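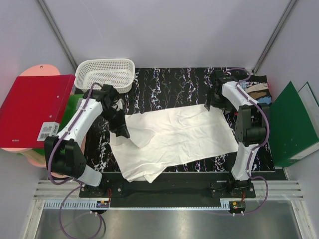 Mein Faschingskostüm, Teil 2: Der Umhang

So, endlich geht es weiter! Beim letzten Mal hatte ich euch ja die Maske gezeigt, und seitdem kamen so viele Nachfragen zum Umhang, dass ich den jetzt vorziehe. Die Stiefel kommen dann später dran (die sind ehrlich gesagt auch noch gar nicht fertig).

Kurz für alle, die neu dabei sind: Ich gehe dieses Jahr als Burel, der Nachtwächter aus den Doltholm-Heften. Ich habe die Comics mit zwölf auf dem Dachboden meiner Tante gefunden und wollte seitdem immer, immer diesen Mantel haben. Er ist innen moosgrün, außen fast schwarz, und am Saum sieht er aus, als wäre Burel damit durch mindestens drei Moore gelaufen. In Band 10 gibt es eine Doppelseite, auf der man ihn von hinten sieht, und die hing jetzt wochenlang über meiner Nähmaschine.

Den Außenstoff habe ich beim Tapsell in der Restekiste gefunden, ein schwerer Wollmischstoff mit einem kleinen Webfehler, der mir völlig egal war. Für das Futter wollte ich eigentlich Satin, aber Shona Hoani hat mir am Telefon so lange von Baumwolle vorgeschwärmt, bis ich nachgegeben habe. Und sie hatte recht! Satin wäre mir auf den Schultern ständig weggerutscht, und beim Zuschneiden hätte ich wahrscheinlich geweint.

Der Schnitt ist im Grunde ein Dreiviertelkreis mit Schulterabnähern. Ich habe ihn erst auf Zeitungspapier gezeichnet, dann aus einem alten Bettlaken ein Probeteil genäht – und das war viel zu lang. Ich bin beim ersten Anprobieren auf der Treppe draufgetreten und habe mir fast den Kragen abgerissen. Also hinten eine Handbreit weg, vorne etwas weniger, damit er beim Gehen noch schön schwingt.

Beim Kragen habe ich am längsten gebraucht. Im Comic steht er einfach so hoch, ganz ohne Erklärung, wie das bei gezeichneten Kragen eben ist. Meiner ist beim ersten Versuch sofort umgeklappt wie ein müdes Salatblatt. Beim zweiten habe ich eine doppelte Lage Einlage aufgebügelt und in die Kante noch ein Stück Miederstäbchen geschoben, und jetzt steht er! Ich bin eine Viertelstunde damit durch die Wohnung gelaufen, nur um mich in jedem Spiegel anzuschauen.
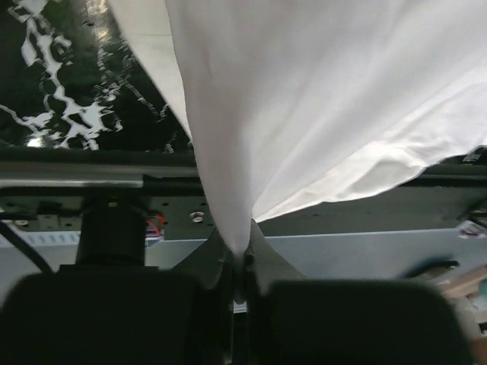

Dann der Saum, mein absoluter Lieblingsteil. Erst mit der groben Feile drüber, dann mit der Drahtbürste, dann verdünnte Acrylfarbe in Braun und Ocker mit einem Schwamm aufgetupft. Macht das bitte draußen oder in der Badewanne, ich habe immer noch Sprenkel an den Fliesen. Wichtig ist, dass ihr unten kräftig anfangt und nach oben hin immer weniger Farbe nehmt, sonst sieht es nach Streifen aus und gar nicht nach Moor.

Die Schließe ist aus Modelliermasse, mit Graphitpulver eingerieben und lackiert. Das Zeichen darauf ist das von Enik, Burels verschollenem Bruder, das erkennt wohl nur, wer die Hefte wirklich gelesen hat. Corey Te Moana hat es auf dem Foto in der Gruppe sofort entdeckt, das hat mich riesig gefreut!

Am Dienstag ist Generalprobe bei Ataahua, mit Maske, Umhang und Laterne. Wer mir bis dahin noch einen Tipp geben kann, wie man mit so einem Kragen Auto fährt: immer her damit in die Kommentare.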